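## Arm in my sim kitchen stops just above the counter and won't go lower

**pledeck_garage**

I'm building a small kitchen helper at home and testing everything in simulation before I cut any metal. The arm model is the white one from the Steko pack, with the stock gripper. The kitchen is one of the free Talebi scenes. I changed the cabinet color and swapped in my own blender model, otherwise it's as downloaded.

The task is simple. Reach over the counter, lower the fingers to the wood, slide toward the blender base. The reach works. The lowering stops early every time. The planner reports success, the joint errors are tiny, and there is no contact in the log. I ran it 22 times with different start poses and got the same thing each time.
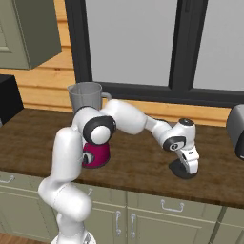 *Final pose, gripper pad just above the countertop. Blender is behind the arm.*

Things I have tried:

- raising the joint torque limits
- halving the time step
- removing the blender completely (no change)
- setting the target 4 mm below the surface, which makes the planner refuse

The gap is about the same wherever I put the target on the counter. Is this the arm or the scene? I would like to fix it before I start on the real mount in October.

---

**kolden_bench**

Probably the arm can't reach. Try moving the base closer to the cabinets or use a longer arm.

---

**grayshop**

I don't think it's reach. If it were reach, the gap would get bigger toward the back wall, and you say it stays the same. You also said the planner reports success, so it believes it is where you asked it to be.

Check two things.

First, the collision margin. The planner keeps its own copy of the scene and usually pads every object in it. With padding on the countertop, any target inside the pad is treated as a collision. That would fit with it refusing your lower target. Look for a line like this in the planner config:

```
collision_padding: 0.01
```

Set it to 0 for the countertop only. Leave it on for the window wall and the upper cabinet or you will clip them sooner or later.

Second, the tool frame. Make sure it sits at the end of the finger pad and not somewhere past it. I had one that was off by the thickness of the pad, and I spent a whole evening on friction settings before I looked. Turn on the frame display and zoom in.

Also draw the collision shapes over the visual ones. Free kitchen scenes often use a plain box for the counter, and the box can be taller than the wood you see.

---

**pledeck_garage**

It was the padding. Line 469 of the config, set for the whole scene. With it at 0 for the counter the fingers touch down and I get contacts in the log. The tool frame was fine. The counter box is a little tall too, but I can live with that for now.

The slide still chatters when it starts moving. I'll make a separate post for that once I've tried a few friction values.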